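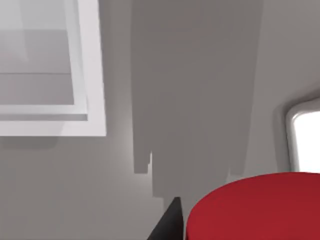

**Home robots: good in the simulator, so-so at the sink**

27 July 2026

Ask a household robot to pick up one thing off one counter and it will probably do it. Ask it to clean up after dinner and you'll be waiting a while. That's the short version of what Tuver put out this morning, after a summer of chore trials run partly in simulation and partly in a rented apartment kitchen.

The company tested three control systems, its own and two from outside, Ulex and Skista. All of them drove the same kind of arm with a two-finger gripper. 17 chores on the list. Wiping a table, loading a dishwasher, folding hand towels, moving cans from a bag to a shelf, taking out a small trash bag, that sort of thing. Nothing fancy.

In simulation every system got 500 tries at each chore. Single pick-and-place jobs went well for all three. Ulex did best with round containers, Tuver's own with anything flat. Then the same jobs moved to the real kitchen and the scores dropped, some of them hard. Towels were the worst. Dishwasher not far behind.

"Rigid stuff is mostly there," said Yolanda Doucet, who ran the kitchen side of the trials. "A can is a can. You come at it from the side, you close, you lift. A wet towel is a different towel every time you touch it."

She said the arms spent a lot of time stopped. Not broken, just stopped, working out where to go next. One dishwasher load took long enough that the crew went to lunch and came back to find the bottom rack half done.

Light was a problem too. Glare off the kitchen window in the afternoon threw off all three systems, and so did the arm's own shadow falling across whatever it was reaching for. Tuver has since gone back and added harsher light and heavier shadows to its simulated rooms, and plain walls with nothing on them for the software to get its bearings from. Doucet said the newer runs are lower scoring and she likes them better.

Shop floors look a little brighter. Salian, a parts distributer that took part in a separate trial, had one arm sorting returned items into bins on the night shift. It got through 800 items a shift by the end, with a person checking on it and clearing jams. The workers on days do more than that but the night shift had been hard to fill. Salian is keeping the arm on through the fall.

Sivaprasad Raju, operations lead at the site, was blunt about what it can't do. Anything in a torn bag. Anything tangled. Anything somebody taped to something else. "Those go in a tote and a person does them in the morning," he said. "The tote is full every morning."

Restocking was tried and dropped. The arm could put boxes on a shelf fine, but it couldn't tell when a shelf was a mess and needed straightening first, so it kept trying to fit boxes where there was no room. Raju said they may look at it again next year. Sweeping was never tried, they already have a machine for that.

On price, Tuver says the gripper and wrist unit will sell for $2750 to labs and integrators. The arm is extra and so is the software license, and the company would not give a figure for either. No home version is planned for now. Asked when a regular family might buy something that does the dishes, Doucet said she wouldn't put a year on it, and that she still does her own.

Some things the trials didn't cover: stairs, pets, kids, cooking of any kind. The kitchen was cleared of people during every run. Glassware was swapped for plastic after the second day. Both outside teams also asked for more time on laundry and didnt get it, the apartment lease ran out.

A second round is set for September, in a different apartment with a smaller kitchen and a carpeted hallway. Same chores, plus making a bed. Ulex and Skista have both said they'll be back. Tuver says it will post the full score sheets, real kitchen and simulated side by side, before that round begins, along with video of the failed runs. Salian's numbers will not be in there, those stay with the company.

Groups that want to enter a system in the second round can write to Tuver through the end of next week. They'll need to bring their own software and one person who can stay on site for the whole thing.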